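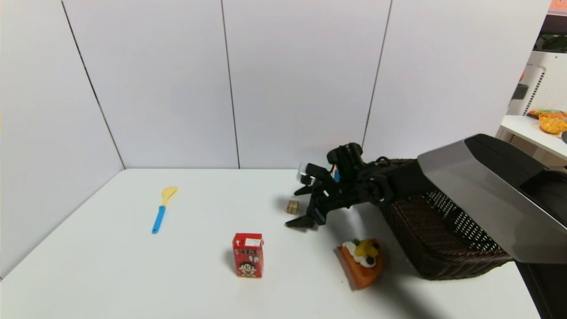

3.2 Objects and table layout

Figure 2. A table layout from the mixed set: spatula, drink carton, toy cake slice, small cardboard box and woven basket.

All layouts were built on a white tabletop enclosed by tall white wall panels. We chose a plain background so that differences between layouts would come from the objects and their spacing. The panels are matte, but their brightness is uneven, and the upper areas look grayer than the part near the table edge. We did not correct for this. Raters in the Nilbridge pilot had the same surroundings and did not mention them in their written comments.

The full pool holds 100 household and play objects, most of them bought in ordinary shops and a few taken over from the Deltimholm sorting study. Each object was assigned to one of 8 groups before any layout was made. The groups follow everyday use: cooking tools, packaged drinks, play food, boxes, baskets, cleaning items, stationery and small toys. Size, color and material were recorded separately and played no part in the grouping.

Figure 2 shows how objects from several groups share the table. The spatula, with its blue handle and pale yellow head, belongs to cooking tools. The red carton, which carries a cartoon boy's face and Chinese characters, belongs to packaged drinks. We kept printed packages as sold and did not cover the lettering, so some raters could read a label that others could not. Reading knowledge was noted on the intake form and is used as a control in Section 4.

Play food caused the most disagreement during grouping. The cake slice in Figure 2 has an orange base with cream, fruit and a green leaf on top, and two of our coders first placed it with small toys. Their argument was that a toy slice is put away with other toys at home, whatever it is meant to look like. The others held that people asked to tidy a table go by what a thing stands for. We kept play food as a group of its own and report the results both ways.

Boxes and baskets were treated as possible containers, and raters were told that they could put things in them or leave them alone. The small tan cardboard box was hard to classify for a different reason. It has the look of a miniature shipping carton, and in the pilot it was sometimes handled as a container and sometimes as one more object to be put away. The woven basket did not raise this question. Following the Gremness protocol, we recorded the first use a rater made of each container and ignored later changes.

Objects were placed by hand from a printed plan. The plan gives a region of the table for each object and leaves the exact angle open, so long items such as the spatula may lie diagonally. No object was allowed to rest on another at the start. Objects could be close together, as with the cake slice and the basket, provided that each could be identified from the front of the table.

A total of 254 layouts passed the check. Layouts were rejected when an object had been set in the wrong region or when a carton had been placed with its printed face turned away. Rejected layouts were rebuilt from the same plan and checked again. The order of presentation was shuffled for every rater, with the restriction that the same container could not appear in consecutive layouts.

3.3 Rating procedure

Raters worked alone and in the morning, to match the hours used in the pilot. They first looked over the table without touching anything and named a place where each object would normally be kept. They then tidied the table as they would at home. We gave no time limit and no definition of tidy. Questions about what an object was were answered with its name from the object list, and questions about where it should go were returned to the rater. Answers were entered on the Sýkora form, one sheet per layout.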